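August, 2 p.m.

Continued with the playroom. Target for the afternoon: surfaces first, floor second, shelving last. The children's table still has the pink cup on it, lid on, and a stray blue bottle cap. The white baskets on the metal rack stay where they are until I have labels; 12 ordered from Plastano, 5 delivered.

Drinks are grouped on the folding table, one row near the far edge – cream-colored bottle, water, orange-yellow bottle. The floor needs a second pass for scuff marks. Vinegar is out of the question on marble.

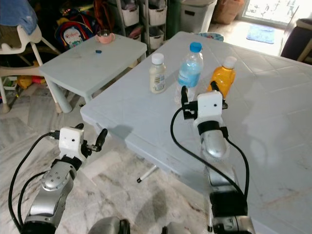

Marion Cruickshank wrote back at lunch that baskets without labels are only drawers you can't close, and that I should sort the toys by size before buying anything more. She has a point about size. The red and yellow pieces on the floor would fit in one basket.

Moved on to the side by the doorway. The tan blocks go by the wall, stacked in steps on their low base, smallest on top. I would prefer a square stack, but a stepped one is easier to take down. Dark red tile trim at the doorway: wipe tomorrow, soft cloth, plain water.

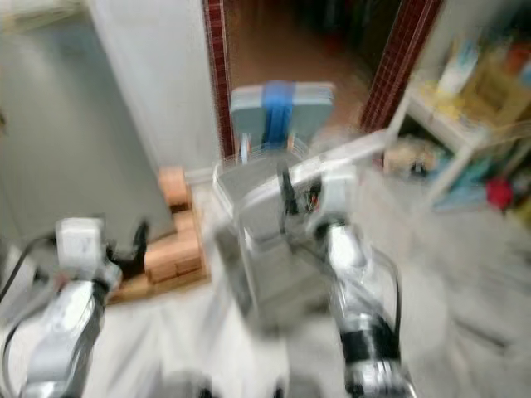

Block stack and doorway, August.

Still to do: the dark green bin, the rest of the labels.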